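Trenow slotted basket, white
Item 2313

A rectangular plastic basket with slotted sides, sold empty. It suits artificial stems that are too long for a drawer — hydrangeas especially, as the heads can sit side by side and the stems can stick out over the rim.

Rinse in warm water and leave to dry before filling. Do not use in the oven or microwave.

Orders leave our Brandes shop within 3 working days. Returns accepted for 15 days if unused. 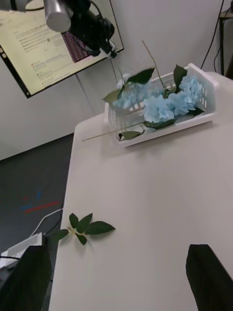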